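Teleop demos for folding and bin packing: how sloppy is too sloppy?

Posted 2025-04-09 by Obi

I have a two-arm tabletop setup and I'm recording demonstrations by remote control: fold a garment, lay it in a plastic bin, back off. I have 104 episodes so far and my wrists have filed a complaint.

My problem is that I'm not a consistent person. Sometimes I fold the legs first, sometimes I go for the waistband, and sometimes I fumble the cloth, drop it, swear and pick it up again. The swearing isn't recorded, as far as I know. The policy I trained on this mess reaches for the denim with great confidence, stops above it and hovers there like someone who has forgotten why they walked into the kitchen.

Do I throw out every episode with a fumble? And should I start each one with an empty bin, or can something already be in there?

Hinby

Keep the fumbles you recovered from and toss the ones where you gave up. If the robot only ever sees perfect grasps, it has no idea what to do after a bad one, and it will have plenty of bad ones.

The hovering sounds to me like your own pauses. Go back and watch a few episodes at full speed. I bet you stop over the cloth for a second or two every time while you decide where to grab. I did this for all of June and ended up with a very thoughtful robot that never touched anything. Trim the idle stretches, or work out your grab point before you hit record.

Pick one fold order and stick to it. Write it on a sticky note if you have to. Legs first or waistband first, I don't care, but with 104 episodes you can't afford both.
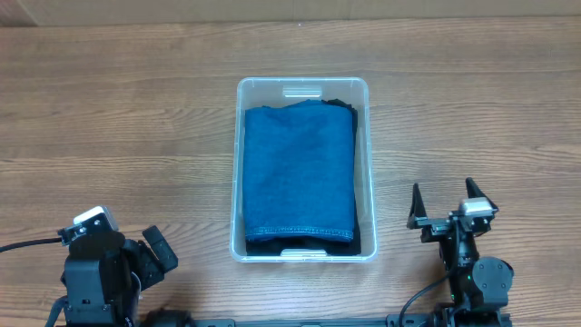
As for the bin, record both kinds of start. Dark cloth in the bottom with blue denim going on top is a different job from denim going into bare plastic, and clear walls don't give the cameras much of an edge to work with. I'd also shift the bin a little between episodes. Mine sat in one spot for 400 episodes, and the arms would then pack a shirt very nicely into the place where the bin used to be.

Trorkau

More data. I had 1211 episodes before mine was any good.

Cliden

Not sure the answer above mine helps somebody with sore wrists, so let me add to the first one.

Check your camera views before you record anything else. If you're steering by looking straight at the table, you can see things the robot can't, and it will never learn to react to them. Try driving from the camera feeds alone – it's miserable for the first hour, and you'll find out fast which corner of the bin is hidden behind a gripper.

Also do the release slowly. Most of my ruined folds happened on the way out, with one finger still hooked in the hem. And take breaks. Episodes I recorded tired were the ones I ended up deleting, so I'd have been better off having lunch.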